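カテゴリー：活動報告 ＞ 助成事業 ＞ 寝室と衣類

2021年3月

寝室整理プログラム 中間報告（助成元ご担当者様あて）

いつもご支援をいただき、ありがとうございます。昨年9月に始まった「寝室と衣類の整理」の事業について、今期の進み方をまとめてご報告いたします。前回の報告では台所を中心に書きましたので、今回は寝室だけに話をしぼります。

1. 事業の範囲

対象は、Hanholm地区とSkullen地区にある短期滞在用の住宅です。退去のあと、次の方が入居するまでの間に、寝具の交換、残された衣類の仕分け、たたみ作業、収納を行います。今期は両地区を合わせて500室の寝室を終えました。内訳は地区によって差があり、Skullenは部屋が小さいかわりに、衣類の量が多いという特徴がありました。

仕分けてたたんだ衣類は2,693点です。そのうち1,252点はPrusosbergの倉庫へ送り、残りは各住宅の棚に戻しました。倉庫へ送るものは季節外の上着と毛布が多く、棚に戻すものはシャツ、ズボン、タオルが中心でした。

2. 作業の手順について

最初の計画では、衣類をすべて廊下の机に集めてたたむことになっていました。しかしHanholmの住宅は廊下がせまく、机を出すと人が通れません。そのため10月から、シーツを整えたベッドの上でたたむ方法に変更しました。ベッドは面が広く、腰を曲げる角度も小さくてすみます。机を運ぶ時間もなくなりました。

手順は次のとおりです。まず、シーツを壁側まで引いて平らにします。次に、衣類を一枚だけベッドの中央に置きます。両手で下の角を持って広げ、しわを外へ逃がしてから、縦に折ります。最後に横に折って、決められた大きさにそろえます。一度に二枚以上を置かないことが、今のところ一番大切な約束です。急いでいるときほど重ねてしまい、あとでたたみ直すことになります。
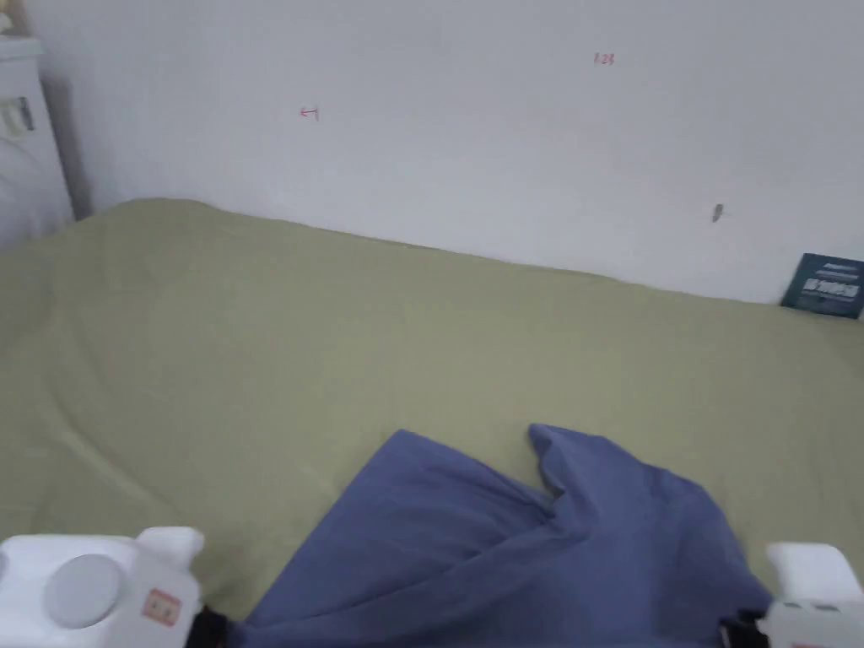 文・Wallin住環境支援室 報告担当

青い布はまだくしゃっとしていて、下の左右の角を押さえた段階です。手順でいうと「広げる」のところにあたります。オリーブ色のシーツにもゆるいしわがありますが、この程度であれば作業には問題がないと判断しています。以前はシーツのしわを完全に取ってから始めていましたので、一室ごとに余分な時間がかかっていました。

シーツの色についても少し書きます。白いシーツでは、白い下着や薄い色のシャツが見えにくく、置き忘れが何度か起こりました。濃い緑や灰色のシーツに替えた部屋では、置き忘れの報告が少なくなっています。ただし、替えた部屋と替えていない部屋では広さも違いますので、色だけの効果だと言い切ることはできません。次の期に、同じ広さの部屋どうしで比べたいと思います。

3. うまくいかなかったこと

ご報告しなければならない点が二つあります。

一つ目は、壁に接しているベッドの扱いです。壁側のシーツの端は手が届きにくく、そろえ方が人によって違いました。ベッドを手前に引き出してから整えるのが正しいのですが、重いベッドではこれが難しく、そのまま上から押しこむやり方が残っています。現在の基準では、壁側の線が多少上下していても合格としています。この基準がゆるすぎるというご意見がありましたら、お知らせください。

二つ目は、Prusosbergの倉庫の受け入れです。12月に箱の大きさが変更になり、こちらのたたみ寸法と合わなくなりました。箱の中にすきまができ、運んでいる間に衣類がくずれたものがあります。くずれた分は倉庫でたたみ直していただきましたので、先方にご負担をおかけしました。1月からは新しい箱に合わせた型紙を使っています。

4. 費用

今期の支出は、寝具の購入、洗濯の委託、運搬の三つが大部分です。運搬費は、箱の変更のあとに予定を超えました。洗濯費は予定より少なく、全体としては予算の中におさまっています。細かい表は別紙でお送りします。領収書のうち6枚は日付の記入がもれていましたので、発行元に再発行をお願いしているところです。届きましたら、すぐに追加でお送りします。

5. 次の期の予定

次の期は、まずSkullenの残りの部屋を終わらせます。そのあと、子ども用の寝室に入る予定です。子ども用の衣類は小さく、今の型紙では合いませんので、新しい寸法を先に決めなければなりません。試作の型紙は4月の中ごろまでに用意します。

また、持ち主がわからない衣類の保管期間について、ご相談したいと思っております。今は二か月としていますが、倉庫の棚がせまくなっていますので、短くしてもよいかどうか、お考えをお聞かせください。お返事をいただくまでは、今のとおり二か月で続けます。

どうぞよろしくお願いいたします。

関連する報告
・台所の引き出し整理 前期のまとめ
・Skullen地区 寝具交換の記録
・Prusosberg倉庫 箱の寸法変更について
・たたみ寸法の型紙 改訂のお知らせ
・Hanholm地区 廊下と玄関の片づけ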